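# Unit 4: Costing a two-armed room-tidying robot

Notes by Tài Võ. Bring the blank budget sheet, Diễm Hà will go through it in the second half.

## 4.1 Start from the job

Most bad purchases start with a catalogue. Write the job down first, in one sentence, with the room, the objects and where they end up. Our job for this unit: "Pick up litter from a carpeted bedroom floor and put it in the bin."

Then list what has to be handled. Crisp packets, paper towels, banana peel and small drink bottles all count as litter, but they ask different things of a gripper. A bottle has a shape you can plan for. A crushed wrapper lies flat and the fingers have to get down to carpet level to reach it, so check the reach to the floor before you look at payload.
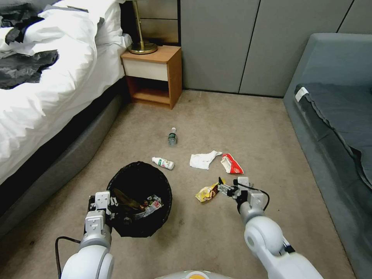 ## 4.2 What goes on the sheet

Use five lines. Leave none blank, even if the entry is zero.

1. **Base and arms.** One quote, two arms. Grudel and Avier both quote arms separately from the base, so add them up before comparing.
2. **Grippers.** Two fitted, plus one spare. Two-fingered grippers are enough for this job.
3. **Cables and mounts.** Small money, but often left out. Cables that run outside the arm need slack and will need replacing.
4. **Room and furniture.** Bed, nightstand, lamp, wardrobe, sofa, carpet. Second-hand is fine.
5. **Consumables.** Bin liners, litter items, cleaning.

For line 5, the Stosturness practice room plans on 30 litter items per session and 35 sessions a term. Wrappers and paper are replaced often, bottles last longer. Allow 300 bin liners for the year, and put the carpet cleaning here as well.

## 4.3 Planning the hours

The sheet has a second page for time. Stosturness is open to us for 108 hours from February, and resetting the room comes out of that. Scattering the litter again, emptying the bin and straightening the furniture takes almost 30 minutes a session. Groups forget this every year and then ask for more hours.

Decide early how mixed the litter will be. A floor with only bottles is quick to reset but tells you little about the grippers you are about to pay for.

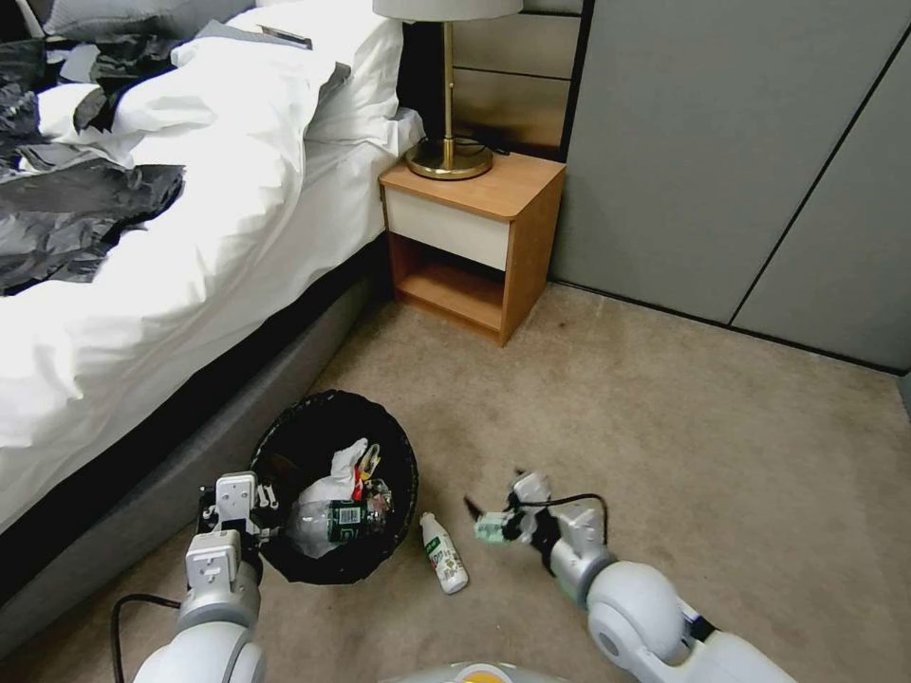 *Fig. 2. Both arms at work by the lined wastebasket, with a small bottle on the carpet.*

## 4.4 Exercise

Fill in both pages for the Sầm quote in the course folder. It covers the base and arms only – lines 2 to 5 are yours to find. Mark any price you have estimated with an E. Hand in by 10/05/2025, one sheet per pair.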